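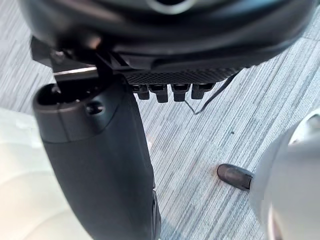 Gradeck brings robot arms to its returns office in Prillwood

Prillwood, 3rd January – Gradeck, the repair and returns company, has today announced that robot arms are now part of the daily work at its Prillwood office. The arms take over the repeated lifting and turning of returned devices, while the employees keep the inspection, the repair and all contact with customers.

The project was prepared together with the integrator Chauhan and began last May with one station. Today there are 11 stations in use. They stand in the same carpeted rooms where the team has always worked, and the company did not need to move anybody to another building.

Before the change, each employee at the intake desks picked up every device by hand, turned it to find the label and put it down again for the next colleague. On the busiest day of last year the office received 849 parcels. Many employees told their managers that their wrists and shoulders were tired long before the end of the shift.

"We asked the people at the desks which movement they would like to give away first, and the answer was very clear," said Yao-tsung Wei, Head of Operations at Gradeck. "They did not want to give away the decisions. A person still says if a device can be repaired, and this will stay so."

All 14 members of the intake team have kept their positions. Each of them received 12 hours of training during normal paid time, and learned how to start and stop a station, how to change the gripper fingers and how to check the cables and screws at the beginning of a shift. Four employees have chosen to continue with a longer course and will take care of the small maintenance themselves.

Kwabena Antwi has worked at the intake desks for six years and is now a station lead. "In the first weeks I was slower than before, I must say this openly," he said. "I had to learn where the arm has difficulties, for example with soft bags. Now I take these by hand and leave the rest to the station. In the evening my shoulder is better, and I have more time to write a proper note for the repair colleagues."

The working hours and the breaks remain as they were. Following a request from the team, every employee changes between station work and repair work after lunch.

Gradeck plans to introduce the same way of working at its second office in Clornovholm. The employees there will visit Prillwood before the stations are ordered – their comments will be used for the layout of the rooms.

About Gradeck
Gradeck receives, checks and repairs household and office devices for retailers. The company has offices in Prillwood and Clornovholm.

Press contact
Gradeck Press Office, Prillwood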